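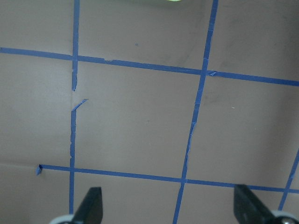

Oddale, 7/7/24

The Texier Room reopened this month with a programme of table games for all ages. The playing surfaces are made in the room itself by members of the games section. The section has 21 registered players, and its sessions are open to residents of Oddale and Putasness.

Grid board, marked out in blue painter's tape on a brown surface. The tape is laid in long strips which cross to form the squares. Small tabs and torn ends remain at several points, and one of the upright lines has a short gap.

The layout was drawn up by Noémie Bailly and Renu Kanaujia, who also wrote the rules sheet for younger players. Tape was preferred to paint so that the size of the squares may be altered between games. Players are asked not to pull at raised edges. Damaged lines should be reported to Gilles Charpentier, who keeps the spare rolls in the cupboard beside the door.

Boards may be borrowed by schools and clubs for up to 6 days. Requests should be made in writing to the Texier Room, giving the name of the group and the age of the players. Counters and dice are supplied separately and must be returned in the bag provided.

The section wishes to thank Évan Carré for the gift of materials and Hugo Bailly for his help with the storage shelves. The next set of boards will be prepared in January, when the room closes for its annual clean.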